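Virora 접이식 작업 테이블 사용 후기

2006년 2월 20일

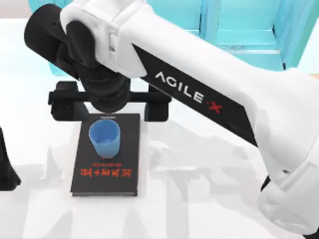 흰색 상판 위의 로봇 팔 (렌더링 이미지)

저는 한국에 산 지 좀 되었지만 한국어가 아직 완벽하지 않습니다. 어색한 문장이 있으면 이해해 주시기 바랍니다. 이번에 쓰는 글은 Virora에서 나온 접이식 작업 테이블의 후기입니다. 색은 흰색이고, 주로 옷 수선과 재단에 쓰고 있습니다.

전에는 식탁에서 원단을 잘랐습니다. 식사 시간이 되면 모두 치워야 하고, 저녁에 다시 펴면 선이 조금씩 밀려 있었습니다. 그래서 따로 테이블을 사기로 하고 Hiltus 매장에 두 번 갔습니다. 처음 간 날은 전시품이 없어서 그냥 돌아왔습니다. 두 번째에는 직접 펴 보고 접어 보고 주문했습니다. 배송은 2월 초에 받았습니다.

조립

상자 안에는 상판과 다리, 나사 10개, 육각 렌치가 들어 있습니다. 설명서는 그림만 있고 글은 거의 없습니다. 저에게는 오히려 편했습니다. 다만 그림에서 다리의 왼쪽과 오른쪽 구별이 잘 안 됩니다. 저는 한 번 반대로 끼웠고, 접히지 않아서 다시 풀었습니다. 다리 안쪽에 작은 홈이 있는데 이 홈이 서로 마주 보게 놓으면 맞습니다. 혼자서 약 2시간 걸렸습니다. 손이 빠른 분은 훨씬 빨리 끝낼 것 같습니다.

상판

표면은 매끄럽지만 미끄럽지는 않습니다. 안감처럼 얇은 천도 손으로 누르면 잘 고정됩니다. 흰색이기 때문에 초크 자국과 실밥이 아주 잘 보입니다. 청소할 때는 좋은데 흰 천을 자를 때는 경계가 잘 안 보여서 저는 밑에 회색 종이를 깝니다. 형광등 아래에서는 빛이 조금 반사됩니다. 스탠드를 옆으로 옮기니까 나아졌습니다.

다리미를 올려도 되는지 궁금한 분이 계실 것입니다. 설명서에는 뜨거운 물건을 직접 놓지 말라는 그림이 있습니다. 저는 두꺼운 담요를 접어서 깔고 그 위에서 다림질합니다. 지금까지 변색은 없습니다.

긴 쪽이 100cm라서 바지를 펼치면 밑단이 조금 밖으로 나갑니다. 커튼 같은 큰 물건은 나누어서 작업해야 합니다. 이 부분은 사기 전에 집에서 꼭 재 보시기 바랍니다.

흔들림

제일 걱정한 것이 이 점입니다. 가위로 자를 때는 흔들림이 없습니다. 그런데 재봉틀을 올리고 속도를 높이면 앞뒤로 조금 움직입니다. 다리 끝에 높이 조절 고무가 있어서 돌려 맞추었더니 많이 줄었지만 완전히 없어지지는 않았습니다. 두꺼운 청바지를 박을 때는 지금도 식탁을 씁니다.

참고로 전에 쓰던 Softić 테이블은 접히지 않는 제품이었습니다. 무겁고 튼튼했지만 이사할 때 문으로 나가지 않아서 결국 두고 왔습니다. Virora는 접으면 옷장 옆 틈에 들어갑니다. 저처럼 방이 좁은 사람에게는 이 차이가 큽니다.

아쉬운 점

접을 때 경첩에서 소리가 납니다. 밤에는 조금 신경이 쓰입니다. 재봉틀용 기름을 한 방울 넣었는데 며칠 조용하다가 다시 납니다. 그리고 모서리 마감이 한 곳 거칠어서 니트가 걸렸습니다. 고운 사포로 살짝 문지르니 괜찮아졌지만 새 제품에서 이런 일을 하는 것은 좋은 기분이 아니었습니다.

매장에 전화하니 교환해 준다고 했습니다. 다시 포장하는 일이 힘들어서 저는 그냥 쓰기로 했습니다. 상담하신 분은 친절했습니다. 교환을 신청할 때는 상자 옆면의 번호가 필요하고, 제 것은 874로 끝나는 번호였습니다. 상자를 너무 빨리 버리지 마세요.

재단과 손바느질이 중심인 분에게는 추천합니다. 재봉틀을 매일 오래 쓰는 분은 Vamach의 고정식 테이블도 같이 보시는 것이 좋겠습니다. 저는 매장에서 잠깐 만져 보았을 뿐이지만 다리가 더 굵고 손으로 밀어도 움직이지 않았습니다. 대신 접을 수 없습니다.

경첩 소리를 없애는 방법을 아시는 분은 댓글로 알려 주시면 감사하겠습니다.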